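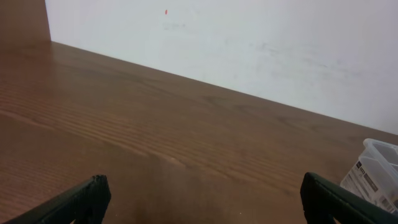

Wrist view: open fingers, bare table, edge of the plastic container at right.

Re: [aturley-data] Episode count for the packing task

On 3rd September a list member wrote:

> Is 114 episodes enough to start a first training run, or should we wait for the full 200? Also, do the wrist streams add anything if the container is barely in view?

Start now. Treat 114 as a baseline and keep recording toward 200. Last time, on the Csonka task, the early run exposed a labeling fault that would have spoiled the whole set.

The task is unchanged: small packages go from the table into the clear container, either arm allowed.
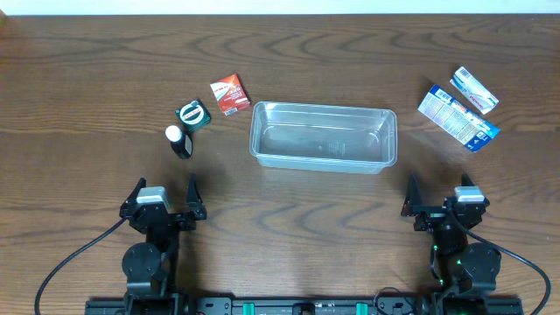 Start positions need more spread. In the August batch, 36 episodes began with nearly the same layout, and the policy learned the layout. Please shift and rotate every item between episodes, and move the container too — a few inches is plenty.

On the wrist streams: keep them, including stretches with little in view. The Dakerent loader drops any episode where one stream is shorter than the others, so don't trim by hand.

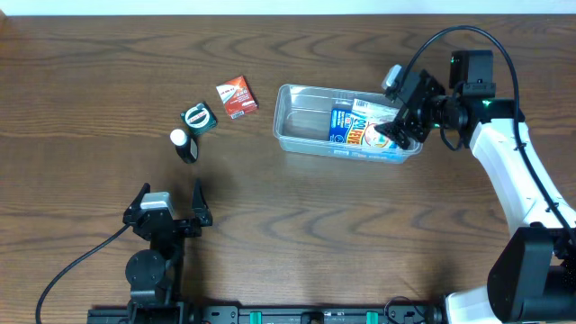 Log a grasp as a retry only if the fingers open again before the item is released in the container. Small nudges are fine. I found 3 episodes in the Duruvetti export marked the other way and have corrected them.

Open item: whether the idle arm should hold still or return to rest. I lean toward holding still, but have no numbers yet.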